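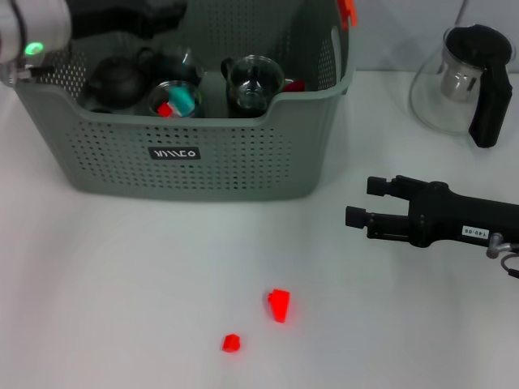

Ticket status: reopened by customer
Product: Vemia storage basket, perforated, grey-green
Category: Load / rim flex

Opening post

I bought this basket from Trotel to keep the tea things together, and I'd like someone to explain the load rating to me. The sticker on the base says 3000 g. Mine bows at the front with far less than that in it. I have a dark grey teapot with its lid, a clear mug and a couple of other clear glass pieces, and when I lift it full the dip in the front rim spreads. My kitchen scale puts the lot well short of the limit. The glass teapot with the infuser stays out on the table because I don't trust the basket with it.

Reply from Vemia support, Ploltasville

Thanks for getting in touch. Some flex at the lowered section of the rim is normal. Please spread heavier items evenly and confirm the basket is being lifted from both ends.

Customer

I'd already done both. "Some flex is normal" could cover anything short of the bottom falling out. How many millimetres is normal? Is the 3000 g for carrying, or only for sitting on a shelf?

Reply from Vemia support

The rating is for static storage on a flat surface. For carrying we suggest half. Could you empty the basket, stand it on a level table and check for whitening or cracks in the plastic near the handle openings and the orange-red piece on the top rim?
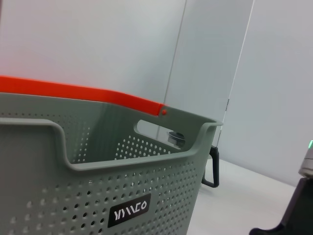 Customer

Half isn't printed anywhere on mine, nor on the Trotel listing. I went around it under the kitchen light and found no whitening and no cracks that I could see. Then I tried it with bags of sugar, 500 g each, lifting from both ends. Five bags, fine. With the sixth the front started to spread. So 6 bags gets you to your full rating, and the basket clearly isn't happy there.

My neighbour has the same size from Pfeiffer, with a straight front rim, and it doesn't budge with the same bags. I suspect the dip is there for looks and the number came from an older mould. Happy to be shown otherwise, with a test sheet.

Reply from Vemia support

We've passed your results to the product team and can offer a replacement in the same colour. Please allow 5 business days.

Customer

A replacement with the same rim will do the same thing. I'll hold off until I've seen the test sheet. Please leave this open.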